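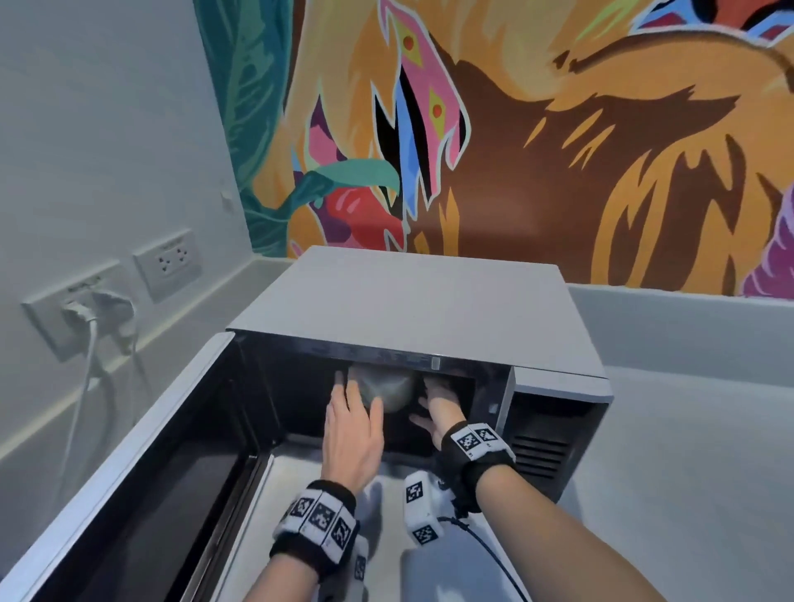
Clube de Beisebol Pondale anuncia reformulação do elenco e novo centro de formação para a segunda metade da temporada

PONDALE, 23/6/19 – O Clube de Beisebol Pondale comunica aos seus sócios, aos detentores de ingressos de temporada e à imprensa as decisões aprovadas pela diretoria para a segunda metade do campeonato. As medidas compreendem a reorganização do campo interno, a ampliação do grupo de arremessadores, a assinatura de um acordo de cooperação com o Clube de Beisebol Jarnanow e a abertura de um centro de formação no distrito de Liem.

As decisões entram em vigor a partir da publicação deste comunicado, salvo nos casos em que outra data é indicada.

Elenco principal

A comissão técnica passa a contar com um elenco ampliado de 30 atletas durante o período de transição, que se encerra no último dia de julho. O clube optou por manter a base do grupo que iniciou a temporada e por concentrar as contratações em duas posições: a segunda base e o grupo de arremessadores de relevo.

Na segunda base, o Pondale utilizou quatro jogadores diferentes desde a abertura do campeonato. A alternância foi consequência de lesões e de uma suspensão disciplinar já cumprida, e teve efeito sobre a regularidade das queimadas duplas. A partir da próxima série, a posição terá um titular definido, escolhido entre os atletas que já integram o elenco, e um reserva vindo da equipe de acesso. A escalação será divulgada pela comissão técnica na véspera da primeira partida, pelos canais habituais.

O clube esclarece que não há negociação em andamento envolvendo o interbases titular. As consultas recebidas de outras equipes foram respondidas por escrito e encontram-se encerradas. O vínculo do atleta estende-se até o final da próxima temporada e prevê opção de renovação em favor do clube.

No grupo de arremessadores, serão incorporados dois destros e um canhoto, todos com experiência em entradas finais. Os três atletas já concluíram os exames médicos e aguardam apenas o registro junto à liga. Com a chegada dos novos nomes, o arremessador que vinha atuando como fechador retorna à rotação inicial, função para a qual foi originalmente contratado. A comissão técnica adotará limite de arremessos por partida para os titulares que retornam de lesão, com revisão ao término de cada série.

Acordo de cooperação com o Jarnanow

O Pondale e o Clube de Beisebol Jarnanow firmaram acordo de cooperação técnica com validade de duas temporadas. O documento regula a cessão temporária de atletas com idade inferior a 23 anos, o compartilhamento de relatórios de observação e a realização de jogos-treino durante a pausa do campeonato.

Nos termos do acordo, os atletas cedidos permanecem vinculados ao clube de origem, que responde pelos salários e pelo seguro. O clube receptor assume as despesas de alojamento, alimentação e transporte. Nenhum atleta poderá ser cedido sem sua concordância expressa, e a cessão poderá ser interrompida por qualquer das partes mediante aviso prévio.

A primeira série de jogos-treino será disputada em julho, no campo do Jarnanow, com entrada gratuita para os sócios dos dois clubes. O Pondale disponibilizará transporte para os associados que manifestarem interesse na secretaria. As vagas são limitadas a 50 lugares por partida e serão preenchidas por ordem de inscrição.

Centro de formação em Liem

O novo centro de formação do clube funcionará no complexo esportivo de Liem, cedido em regime de uso compartilhado. A estrutura dispõe de um campo de dimensões oficiais, um campo reduzido para as categorias infantis, três túneis de rebatida cobertos e uma sala de fisioterapia. As obras de drenagem do campo principal foram concluídas, e a instalação do novo telão, prevista no projeto original, ficou para a etapa seguinte.

O centro atenderá até 160 jovens, distribuídos em quatro categorias por faixa etária. Do total de vagas, 40 são reservadas a alunos da rede pública de ensino, com isenção integral de mensalidade e fornecimento do uniforme de treino. A seleção para as vagas com isenção considerará a ordem de inscrição e a comprovação de matrícula escolar. Não haverá avaliação técnica eliminatória nas duas categorias mais novas.

Os treinos ocorrerão no contraturno escolar. Cada categoria terá dois treinadores fixos, e os fundamentos de defesa, corrida entre bases e rebatida serão trabalhados segundo um programa comum, elaborado pelo departamento técnico do clube. Os arremessadores em formação seguirão calendário próprio, com períodos obrigatórios de descanso e proibição de arremessos com efeito nas categorias infantis.

As inscrições deverão ser feitas pelo responsável legal, na secretaria do clube ou na recepção do complexo de Liem, mediante apresentação de documento de identidade do jovem, comprovante de residência e atestado médico válido.

Análise de desempenho

O clube adotará, a partir da próxima série em casa, o sistema Clernance de registro e análise de partidas. O sistema reunirá em uma única base os dados de arremesso, rebatida e posicionamento defensivo, até agora mantidos em planilhas separadas pelas diferentes comissões. O acesso será restrito ao departamento técnico e ao departamento médico.

Os atletas poderão consultar os próprios registros e solicitar correções. As informações de saúde permanecerão em arquivo separado, sob responsabilidade exclusiva do departamento médico. Um resumo estatístico de cada partida continuará a ser fornecido à imprensa no prazo habitual, no mesmo formato utilizado desde o início da temporada.

Ingressos e acesso ao estádio

Os preços dos ingressos avulsos não sofrerão alteração até o encerramento da fase classificatória. Os detentores de ingressos de temporada conservam seus assentos e terão prioridade na compra para eventuais partidas de fase final. Os sócios que desejarem mudar de setor deverão apresentar o pedido até o término da pausa do campeonato.

O portão leste permanecerá fechado durante os reparos na arquibancada inferior. O público desse setor deverá utilizar o portão norte, onde haverá sinalização e equipe de orientação. Os assentos destinados a pessoas com mobilidade reduzida foram transferidos provisoriamente para o setor central, com direito a um acompanhante, sem custo adicional.

Em caso de adiamento por chuva, os ingressos serão válidos para a nova data da partida. O reembolso poderá ser solicitado na bilheteria mediante apresentação do ingresso original.

Atendimento à imprensa

Os pedidos de credenciamento para os jogos em casa devem ser encaminhados à assessoria de comunicação até dois dias úteis antes de cada partida. As credenciais emitidas no início da temporada permanecem válidas. A apresentação dos novos arremessadores será realizada na sala de imprensa do estádio, após a confirmação dos registros pela liga, em horário a ser informado aos veículos cadastrados.

O acesso ao vestiário segue suspenso antes das partidas. As entrevistas após os jogos ocorrerão na sala de imprensa, com a presença do técnico e de pelo menos um atleta relacionado para o dia.

Sobre o clube

O Clube de Beisebol Pondale é uma associação esportiva sem fins lucrativos, mantida pelas contribuições de seus sócios, pela receita de bilheteria e por contratos de patrocínio. O clube mantém equipe principal, equipe de acesso e categorias de base, e disputa seus jogos como mandante no Estádio Municipal de Pondale.

Contato

Assessoria de Comunicação
Clube de Beisebol Pondale
Estádio Municipal de Pondale, portão norte, primeiro andar
Atendimento em dias úteis, no horário de funcionamento da secretaria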